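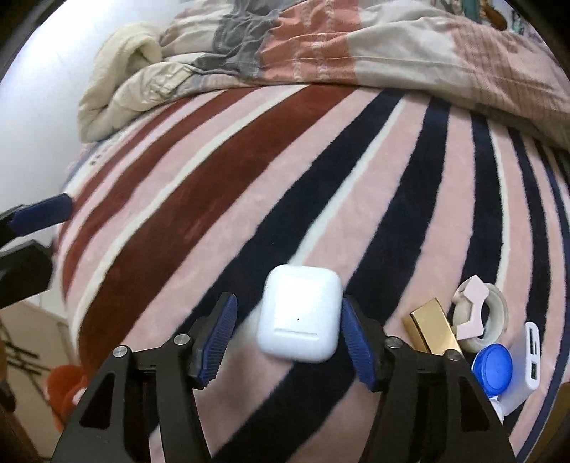
Budget check: second pair of hand-held grippers, or spend it on spare pads?

tendun_mk
Planning our equipment order for September and would like a sanity check. We have 2666 to spend for the Tendunholm site. The work is household tidying, mostly small items on beds and into boxes. Options as I see them:
1. Two more hand-held grippers from Grunda, no spares
2. One more gripper, 10 sets of pads, and a charging shelf
Masanobu Kuroda signs off on our orders and he prefers option 1. I lean toward 2.
Main worry is downtime. We lost most of an afternoon last month waiting on pads.

grip_ledger
Option 2. Pads are what you run out of. We budget 6 sets per gripper per year and go over it.

Appiah_bench
Disagree. You can share pads between stations but you can't share a gripper. If one goes down and your tasks need both hands, that station is finished for the day. How many of your tasks are two-handed?

tendun_mk
More than I planned for. Boxing is the big one.
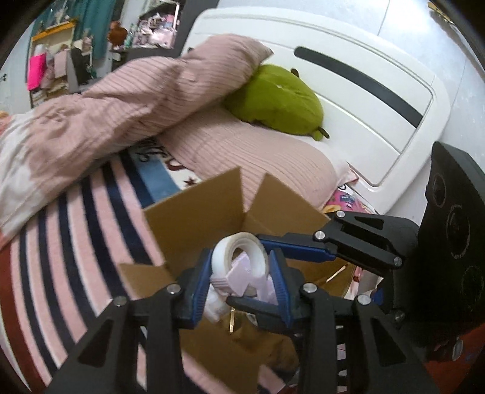

Tape and its dispenser over the box, both grippers on the job

Appiah_bench
Then I'd want a complete spare on the shelf before anything else. That roll is an awkward shape with the dispenser on it. I wouldn't plan on doing those one-handed.

grip_ledger
A complete spare, sure, and option 2 already has one. He's asking if he needs two.

Appiah_bench
Fair, I misread it. I'd still drop the charging shelf. We bought one and ended up using a power strip.

T. Atinga
Check the lead time before you decide. We order through Duston and grippers take 10 weeks, pads come in under 2. With numbers like that, buy the slow item now and get pads as you need them — it's the only reason I'd side with Kuroda.
Theophilus Atinga

grip_ledger
Works until pads are out of stock, and we've had that happen. I'd hold 6 sets minimum.

tendun_mk
Asked Grunda for lead times on both. If grippers are slow I'll go with two grippers and 6 sets, no shelf, and see if it fits under 2666. It might not with shipping.

T. Atinga
Ask them to quote shipping on a single order. Ours was charged per box the first time.

tendun_mk
Will do. I'll post the quote when I have it.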